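Folding tips from the Winthorpe open day

I went along on Friday expecting to be sold something, and I was. The demonstrator, Zixuan Hao, says their robot will take over your laundry. Perhaps, but I'd keep your own hands in practice.

Still, I came home with a few tips. Pick cloth up by a corner and let it hang before you fold. Pale cottons crease less if you leave them alone for 10 minutes first. Clear the chair before you start - bags and all.

As for the gripper, it can pinch a cloth. So can a clothes peg, and I got 64 of those at the market in May. 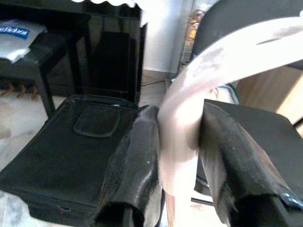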